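Griffiths bench notebook
June, started 9:40 in the morning

Finally got to put the two jaw sets against each other on the handheld pair! The Pilar jaws are the long pointed ones we have been living with since spring. The Jeltis jaws are shorter and stiffer and came in the last parts box. Same test for all of it: one plate, one woven basket, both hands on the tools, plate in and plate out until my wrists complain.

Before lunch I redid the zero on both sides and wrote down the closing current. Left reads 688 at full close, right reads 600. That gap bothers me a little, but it held steady over 12 open and close cycles, so I am leaving it alone and letting the software offset take care of it. If anyone sees the right side drift, write it on this page, please. 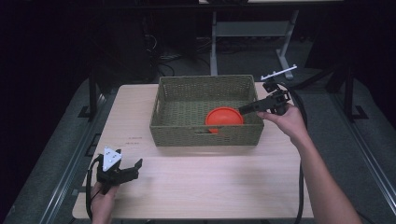
Why test with handheld grippers before anything goes on the arm?
It's much faster to swap parts, and you feel a bad grip in your own wrist long before it would show up in a log.

The rim is where this gets fun. A flat approach gets you nothing, the lower finger just skates. Come in at a slant, let the pad find the edge, close slowly, and there it is. I did a long run of these and got so absorbed that I missed the 11:00 call (sorry). Basket walls give a bit when you lean on them, and I like that a lot more than the hard plastic bin from the Lollis trials, where every touch was a knock.

Also tried the dome-up start, the one I had been putting off. Curved side up means the rim is right down at table height, so you have to come in very low and trust the fingertips.

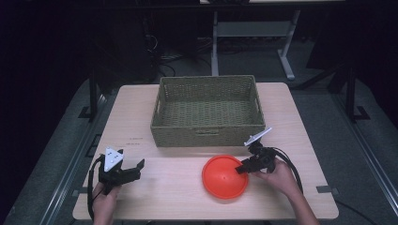
Dome-up start, right gripper going in at the edge.

Numbers for the afternoon block: almost 70 tries across both jaw sets. I haven't split them by start pose yet, that's tomorrow's job. Gut feeling so far is that Jeltis wins on the dome-up start and Pilar wins at reaching over the basket wall, and I would happily argue either side of it over coffee.

Pads next. Felt on the inner faces is still my favorite of everything we've stuck on there. It's quiet, it forgives a sloppy angle, 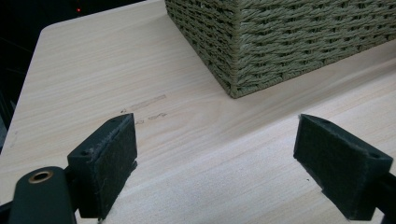
and it peels off clean when you want to change it. The rubber ones grip harder, sure, but they grab too early and drag the plate sideways before the second finger arrives. I'd keep felt for all rim work and save rubber for boxes.

To do:
Split the tries by start pose.
Order more felt, the thinner kind.
Recheck right side zero after a warm-up.
Ask Lollis if they still have the short cables.

Stopped at 5:15, both tools back on charge.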